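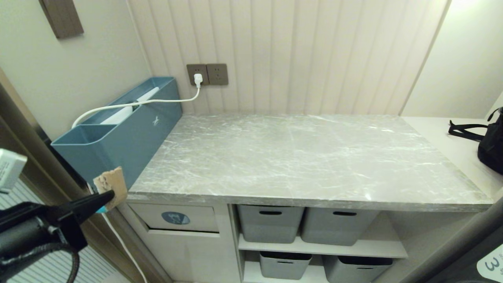 About Jodlow

Jodlow makes and fits countertops, wall panels and the small cabinets that go with them, for kitchens, hallways and all those odd corners of a home where the mail, the keys and the phone chargers seem to collect. We have been at it for 11 years now, and we still get a little excited when somebody calls to say they have an alcove and no idea what to do with it!

The company began with Noel Rivera, who had been cutting stone-look tops for other people's shops and wanted to follow a job all the way through, from the first tape measure to the last bead of caulk. Evanthia Karagiannis joined the following December to look after the design side, and it was Evanthia who talked all of us into fluted paneling (she had it up in her own hallway before we had sold a single foot of it). These days there are nine of us, counting the two who answer the phone, and most of us have done a bit of everything.

What we like best is a short counter that works hard. A gray marble pattern with white veining is kind to fingerprints and crumbs, and it sits very nicely against cream panels and a cream cabinet. We like a thick front edge, finished to match the top, and we will usually ask you early on where you plug things in. Outlets just above the counter save a lot of trailing cords, and a plain plastic organizer with a few compartments will keep the rest in order. You don't need us for that part, but we will happily go on about it over coffee.

Every job starts with a visit, and the visit is free within 89 miles of the workshop. Bring out the things you really use and set them down where you think they belong, and we will measure from there. We would much rather see your home on a normal day, so please don't tidy up for us.

Contact: use the form or stop by the Jodlow workshop, weekdays from 9
© Jodlow. All rights reserved.
Back to top

Related
The Lazaridis hallway: a counter by the door
Choosing an edge for your countertop
Binon or Jelow? Our two panel ranges side by side
Caring for fluted panels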